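Thierry Lebrun has run the breakfast counter in Rastville for 30 years, and he still gets up at ten to four. "The bread doesn't care how I slept," he says. We spoke in April, in the back room, while the second batch was proving.

He grew up in Dingate, where his parents sold vegetables from a shed beside the highway. He came to Rastville to work the grain season and took a job washing dishes when the harvest failed. The owner, Maxence Coste, taught him to bake. "Maxence never wrote anything down. You watched his hands and then you had a go. If it was bad, you ate it for lunch."

When Coste retired, Lebrun bought the business with a loan of two years' wages from his brother-in-law. The town had 815 people then. It has fewer now, and the school bus no longer stops on the main street.

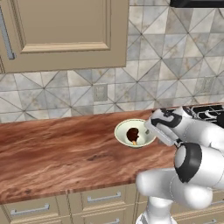 What keeps the doors open is the early trade. Truck drivers come in from five, then the council road crew, then the nurses going off night shift. Lebrun knows most orders by heart. "They want it hot and they want it quick. I tried a fancy menu once, with little labels. It lasted a month."

Flour has been his biggest worry. He used to buy it from the Siddiqui mill, 43 kilometres away, until the mill stopped selling to small customers. These days it comes by freight and he orders well ahead.

I asked if he had thought about selling. He said he had been asked, and that his daughter might want it, though she is studying in the city and he doesn't like to push.

"I'll do another winter," he said, and went to check the oven.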